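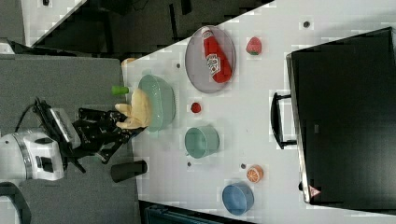
McKinnon Center, Department of Early Childhood Studies

Notes for Monday: the pretend kitchen

Okay, table setup! I like a white tabletop with gaps between things, so a ketchup bottle on a plate gets noticed (and grabbed). Bowls go near the edge. You get 30 minutes per group, two adults each.

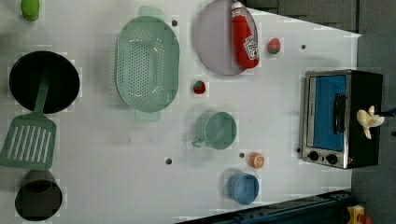
Mandico wrote back that the fruit should go out first and the dishes later, or sorting turns into stacking. Fair point, try both orders and write down what you get.

Soft pieces are great for naming shapes, so keep a few in the bin.
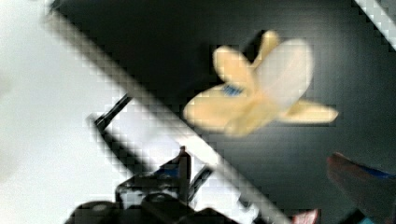 Fig. 3. Soft piece, pale yellow.

Reading for next time is the Sorno chapter on food play, and bring your lists.

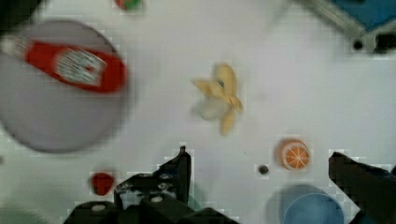 Do we need to wash the play food between groups?
Wipe it with soapy water and let it air dry.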